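Cleser Register of Micronation Claims

Version 2, released 15 September 2021

Summary

The Cleser Register is a table of territorial claims made by micronations, compiled from their own published documents. It holds 1765 claim records issued by 61 claimants. A claim record is one statement, by one claimant, that a named piece of ground (or water, or a room) belongs to it, has stopped belonging to it, or has changed status within it.

The register takes its name from Cleser, the micronation whose gazette was the first source to be entered. Cleser has no editorial control over the register and its claims are handled in the same way as everyone else's.

Nothing in the register should be read as a finding about ownership, sovereignty or boundary law. The records say what was claimed, in which document, and how large the claimant said it was.

Contents of the release

claims.csv: the main table, one row per claim record.
claimants.csv: one row per claimant, with the name forms used in its documents.
sources.csv: one row per source document, with its holding location.
merges.csv: claimants that joined, split or renamed themselves, with the source for each change.
changes.txt: differences between this version and the last.
licence.txt: terms of use.

All files are UTF-8 with Unix line endings. Fields are separated by commas and quoted where they contain a comma, a quotation mark or a line break. Empty fields are empty. They do not contain "NA", "none" or a dash.

Fields in claims.csv

There are nine fields.

claim_id: stable identifier. Never reused, including for deleted records.
claimant_id: key to claimants.csv.
source_id: key to sources.csv.
claim_type: one of annexation, founding, cession, renunciation, lease, status. See the notes on claim types.
place_as_written: the name of the place exactly as the source gives it, including spelling mistakes and capital letters.
area_as_written: the area as the source gives it, with its unit. Free text.
area_m2: the same area in square metres, where it could be converted. Numeric.
date_as_written: the date in the form used by the source, including private calendars.
note: free text, entered by the compiler.

There is no coordinate field. Many of the claims cover back gardens, sheds and single rooms in private houses, and a set of points would amount to a list of home addresses. Place names that contain a house number have had the number replaced with an asterisk. This is the only alteration made to place_as_written.

Notes on claim types

annexation covers any statement that ground has been added to an existing claimant. The word used in the source does not matter. "Absorbed", "welcomed into the union" and "liberated" have all been entered as annexation.

founding is used once for each claimant, for the earliest statement of territory. Where a claimant was declared without any territory, the founding record has an empty place_as_written and the note field says "no territory stated".

cession and renunciation are different. A cession names a recipient. A renunciation does not. If a source says that a field was "given back" without saying to whom, it is a renunciation.

lease was added in this version. Such records were previously entered as status, and the move is listed line by line in changes.txt.

status covers changes of internal rank, for example a province that becomes a crown dependency. These records carry no area unless the source restates it.

Sources and collection

The largest source is the Agbenyega deposit, a run of printed gazettes, treaties and newsletters held at the Truvham reading room. Each item was read in full and every territorial statement was entered. The remaining sources are web pages and discussion list messages. A web page was used only if a saved copy could be kept with the register. Pages known from quotation alone were left out.

Material in languages other than English was entered in the original language, and the note field holds a short English gloss. The glosses are for searching and should not be quoted as translations.

Source documents are not included in the release. Most of them carry no statement of rights, and the deposit agreement at Truvham does not allow copies to be passed on. The shelf reference in sources.csv is enough to call up a printed item in the reading room.

Area conversion

Conversion was done by hand for private units and by script for ordinary ones. The script is part of Celtine, the small set of tools used to build the register. It accepts metric and imperial units in any of the spellings found in the sources.

Private units were converted only if the claimant had published a definition. A claimant that measures its provinces in paces, and says how long a pace is, has values in area_m2. A claimant that measures them in "royal cushions" and does not say how large a cushion is has an empty field.

Values are rounded to two decimal places. Many sources give a converted figure with far more digits than the original measurement can support. In such cases the conversion was repeated from the first figure given, and the claimant's own conversion is kept in area_as_written. 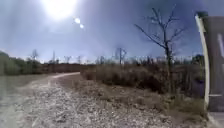

Can the values in area_m2 be added up to give the total territory of a claimant?

Only in limited cases. A claimant may restate the same ground in several documents, each with its own record, so a plain sum will count that ground more than once. Later statements may also enlarge a place without giving it a new name. To get a usable total, take the latest record for each place_as_written, remove places with a later cession or renunciation, and check the remaining names for variant spellings. Records with an empty area_m2 must be reported separately and should not be treated as zero.

Dates

Dates are kept in the form used by the source. A large share of the claimants use a calendar of their own, normally counted from the founding, and several have changed calendar part way through. No standard date field is provided. An attempt was made for this version and dropped in June, when it became clear that the order of documents within a single gazette could be reversed by the conversion.

The order of rows in sources.csv follows the printed or posted order within each series. It can be used to sequence the records of one claimant. It should not be used to compare claimants with each other.

Known problems

Overlapping claims are not linked. If two claimants claim the same island, they appear as separate records with no cross reference, and the two names for the island may have nothing in common.

The founding record of a claimant may rest on a later document that looks back at the event. These are marked "retrospective" in the note field, but the marking was introduced after entry had begun and early rows have not all been checked.

The table is heavily weighted towards claimants that kept a gazette. A claimant that issued a monthly bulletin has many records, and one that wrote a single declaration has one. Record counts should not be used as a measure of size, activity or importance.

Claims to the Moon, other planets and parts of Antarctica are included. Their areas are often given as a proportion ("half of the far side"), which has not been converted.

The field area_as_written contains a small number of ranges. The script leaves area_m2 empty for all of them.

Checks

Celtine runs the following checks before a release is built. Every claimant_id and source_id must exist in its own table. No claim_id may appear twice. No claimant may have more than one founding record. Every cession must name a recipient in the note field. A value in area_m2 must be accompanied by a value in area_as_written.

The checks say nothing about whether the source was read correctly. Corrections are welcome and should quote the claim_id, the field and the wording of the source.

Removal of records

A person who was named in a source, or whose home was claimed in one, may ask for a record to be withdrawn. Withdrawn records are deleted from claims.csv and their identifiers are listed in changes.txt without further detail. Claimants may not ask for records to be withdrawn on the grounds that the claim was later regretted. They may send the document that ends the claim, and it will be entered as a renunciation.

Licence and citation

The tables may be copied, altered and republished, provided the source is stated and altered versions are marked as such. The wording in place_as_written and area_as_written belongs to its authors where any right exists in it.

Cite as: Cleser Register of Micronation Claims, version 2. Truvham reading room.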